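Up before six again. January has been dry so far, and the tomato seed I ordered from Lorente still hasn't come. I wrote to Consuelo Bermúdez to ask if hers had. She got 19 packets and is missing two.

Walked to the river after breakfast and back by the upper road. My knee held up — a little stiff on the hill.

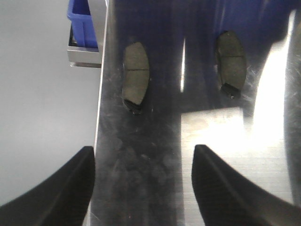
Iker Iglesias called at 10 to say he can't make dinner. I'll freeze half the stew. Spent the evening on the letter to my aunt and got through two pages. Need stamps tomorrow, and lamp oil.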